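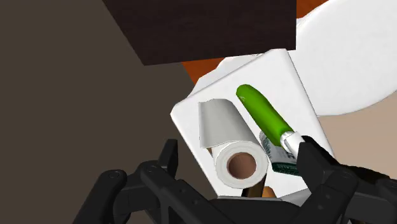 White open caddy with rounded corners.

Clasen Folding Register Stand, Model 788
Trillasau Funeral Supply, Zillarville

Home > Visitation Room > Stands and Lecterns > Model 788

In stock. Ships in 8 business days.

At every visitation a line forms at the guest book, and at the head of that line is somebody leaning on the stand. They may be looking for their glasses, or deciding whether to sign for the whole family, or telling the person behind them about the drive. The Clasen 788 was built with that person in mind. It has a weighted base and a wide stance, and it stays where you put it.

The top is slanted enough to read from and shallow enough that a pen left on it will still be there later. A raised lip runs along the bottom edge and holds a standard register book open. The thicker deluxe books fit too, although families who buy the deluxe book tend to want the deluxe stand, and we would be glad to sell them that instead.

Folding takes one lever and no tools. Once folded, the stand fits flat behind the seats of most removal vans, along with whatever else has been living back there since spring.

Finishes
Walnut stain, cherry stain, or black. We dropped the white in May. It showed every fingerprint, and after one fall season it looked like it had attended more funerals than the director.

Details
Material: solid maple with steel hinge
Feet: 4, leveling, rubber tipped
Pen holder: left or right side, your choice at installation
Reading light: sold separately (see the Esfahani clip lamp)
Assembly: attach the feet
Warranty: 8 years on the frame, 4 on the hinge

The lamp is worth a look if your chapel has the kind of lighting people call dignified. It clips to the top rail, runs on a rechargeable battery, and has a dim setting that is dim and a bright setting that is a little less dim.

Questions we get
Can it hold a framed portrait? A small one, yes. For anything larger, please use an easel. We sell those.

Will it work outdoors at a graveside service? On firm ground it does fine. On wet grass, put a board under it, and in real wind, hold on to the book. The stand will be all right.

Can you engrave the name of our funeral home? Yes, on a brass plate fixed to the front. Send the exact wording in writing. We engrave what we receive, including "Funreal," once, for a very forgiving customer.

Do you take back old stands? Only our own, and only for parts.

We have shipped 2,569 of these from the Zillarville shop. Replacement feet, levers and pen holders are kept in stock under Parts, Model 788. Please have your finish handy when you order – the two brown stains are closer than the names suggest.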